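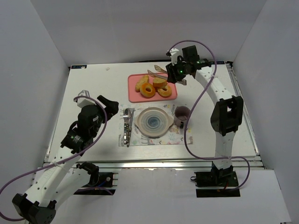

Grinix is a two-arm tabletop workstation for people who want to find out how close a machine is to doing ordinary kitchen and table work. Two lightweight arms sit side by side on an aluminum rail, each with its own gripper and its own base, and they reach across one shared white surface with plain walls on three sides. We set it breakfast jobs more than anything else, because breakfast is full of small, awkward things! A pair of tongs, for instance: the right gripper has hold of silver ones over a pink tray of baked goods, with two ring-shaped donuts, a longer piece of bread and a flatter toasted slice all close together, and a covered plate is there on the floral placemat with its fork and knife to the left.

Can it do chores yet?

Some of them, and we love showing people which ones. On our bench at Boltham, moving a bun from a tray to an open plate is a job we now leave running while we eat our own lunch. Putting a cup down on a chosen spot is nearly as good. Tongs are harder (a tool held in a gripper adds a second set of fingers that the software has to think about), and in our March trials the arms got 63 tong transfers right before we stopped for a gripper change. Lids are where things get really interesting -- one arm has to steady the plate while the other lifts, and a clear lid is tough for any camera to judge.

What we would not ask of it today is a whole breakfast, start to finish, with a hungry person waiting. Folded napkins still beat it most of the time. So does anything sticky.

What you get

Two arms with grippers and mounting bases
Front rail, floor panel and three-sided enclosure
Skisura control software, with 10 starter tasks
Spare gripper fingers, 2 pairs
Printed setup guide

Price for the complete station is 1,320 per month on a yearly lease, setup visit included. Schools and small workshops can share a lease between them.

Setting up

Plan on an afternoon. Bolt the bases down first, then run each cable with enough slack for the arm to reach the far side of the table, and go through a full stretch by hand before you power anything. Ásdís Lykkegaard wrote the guide and tested it on people who had never touched an arm before, so please don't skip the page on cable loops -- it's short and it saves a lot of swearing.

Real food or play food both work. Crumbs should be brushed off between runs, and the grippers wipe clean with a damp cloth.

Coming next

Samah Soliman is working with the Ouazzani bakery on counter tasks: bagging rolls, filling a display tray, passing a pastry across without crushing it. The bagging is wonderful to watch when it goes well, and pretty funny when the bag wins. Those tasks will be added to Skisura at no charge for current leases.

Page updated July 16, 2022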